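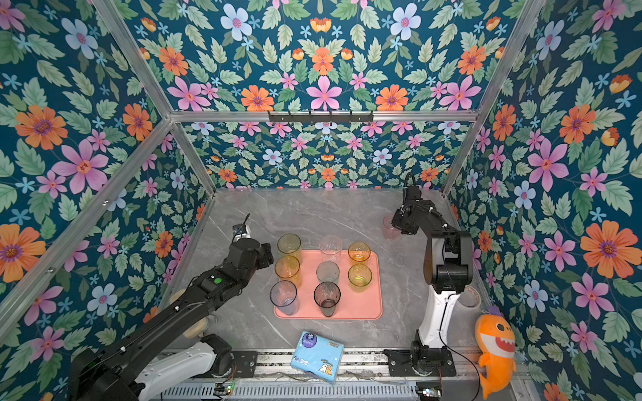
3.2 Demonstration collection

Demonstrations were recorded in two bimanual cells, one at Gambridge and one at Avwood, using the same teleoperation software and the same pair of arms mounted on a shared front rail. Each cell is closed on three sides by panels carrying a printed pattern. The panels can be changed between blocks of episodes, and the pattern in use is logged with every episode so that policies can later be trained with one or more backgrounds held out. No effort was made to choose patterns that would be easy to segment. Several of the prints contain colours close to those of the task objects, and we kept them in the rotation.

The tasks considered in this paper all involve drinking cups and similar open containers. We chose this category for two reasons. First, translucent plastic and glass return poor depth readings, so a policy must depend largely on colour images. Second, the same cup can be grasped by the rim, by the body or from the inside, and operators differ in which of these they favour. Gladys Paucar and Hernán Muñoz, who collected most of the Avwood data, were given a goal state for each episode but were not told how to grasp. An earlier set gathered in October under stricter instructions produced cleaner trajectories and a policy that recovered badly from a missed grasp, and it is not used in the results below.

Each block consists of 28 episodes. At the start of an episode the operator places the objects by hand according to a layout card, then moves to the leader arms and begins recording with a foot pedal. An episode ends when the pedal is pressed again or when 30 seconds have passed without motion in either arm. Episodes stopped by the timer are kept but labelled, and they are left out of training unless stated otherwise. After every 5 blocks the arms are returned to their home pose and the joint offsets are checked against the values stored at installation.

Objects unrelated to the task are left on the table in a portion of the blocks. These include soft toys, stationery and household packaging, and their positions are changed by the operator between episodes without any fixed rule. We found that a policy trained only on bare tables would sometimes reach for the brightest item in view - an error that went away once clutter was included in as few as two blocks.

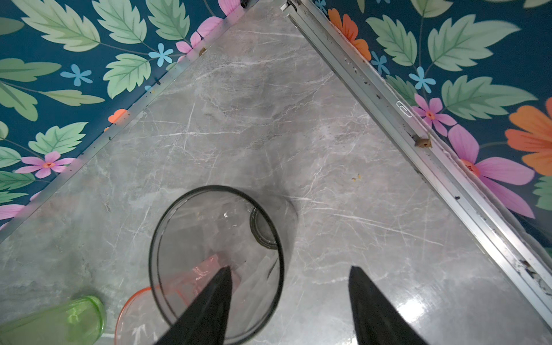
Figure 3. Wrist view with the left finger in the mouth of a clear glass jar and the right finger outside it.

Wrist images are stored at the full rate of the controller and are not cropped. In our ablations (Section 5.3) they contributed more to grasp success than the fixed view, particularly for containers whose walls are hard to make out from a distance. Figure 3 gives an instance: the dark rim of the jar is distinct against the grey countertop, and the position of each finger relative to it can be read directly from the image, with one inside the mouth and the other over the counter to the right. The same image contains a strong reflection beside the right finger. Reflections of this type move with the gripper and are easily confused with the edge of a transparent object, so we did not filter them out or adjust the lighting to suppress them. Small debris on the work surface was likewise left in place during a block.

Quality review was carried out by Yurani Villanueva and Mwanaisha Rweyemamu, neither of whom operated the arms. Each reviewer watched the fixed view at double speed and assigned one of three labels: complete, complete with regrasp, or failed. Disagreements were settled by viewing the wrist streams together. Regrasps were not treated as faults. The final set contains 1,000 episodes labelled complete or complete with regrasp, and was frozen on February 5, 2019. All training runs reported in Section 5 use this version.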